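Gripper fault halts handling trials at Trarkitz

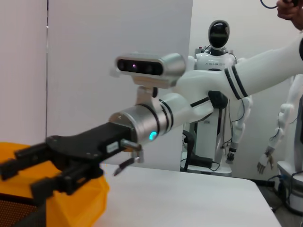

March 19, 2026

Trarkitz has stopped all arm work at its Bretby test hall after a gripper let go of a part mid-lift, the second time in a month. No one was hurt. The part, a metal housing going from bin to table, hit the floor next to an operator's foot.

The company says the fault is in the grip force reading. The fingers reported a firm hold when there was hardly any. So the arm carried on with its move at full speed, as it is supposed to when the hold looks good.

"The number on the screen said fine. The part was already on its way down," said Gülizar Kozan, who runs the test hall.

First drop was put down to a greasy part. That one got a line in the log and the cell was back up the same afternoon. Kozan says it should of been looked at harder.

Logs pulled since then show 28 bad force readings over 300 lifts. Most did no harm, the fingers held anyway. All came from grippers with the same software update, installed in early in the month. Units still on the old version show none.

Rainer Rothe, safety lead at Trarkitz, said the update changed how the reading is zeroed between lifts. If the fingers are still touching something when that happens, the next reading comes out too high – and stays too high until a restart.

What is stopped: every arm on the new version, in Bretby and at the Jorport site. Teaching by hand at low speed may go on, with nothing in the gripper. Old version units can run, but nobody inside the marked area while a part is in the air.

Rothe also wants a second check before each move. The arm would lift a part 10 millimeters, wait, and read the force again. Slower, and the team building the packing demo is not happy about it. They had a customer visit planned and now have to push it back.

Thiele, which supplies the grippers, has been sent the logs and two of the units. A fix is promised but no date given. Until then Trarkitz is rolling back what it can. Kozan said 74 units need the old version put back, each one by cable, and each one gets a lift test after.

The emergency stop worked both times, Rothe said, but it doesn't help with a falling part. Safety shoes are now required for everyone on the floor, visitors too.

Restart is planned cell by cell. Bretby goes first – Jorport waits for the results.

Print this article | E-mail this article

Related items
Jorport site adds second shift for packing trials
Thiele opens repair desk for older grippers
Bretby test hall: new floor markings, what they mean
Battery recall extended to July

Contact | Copyright | Back to top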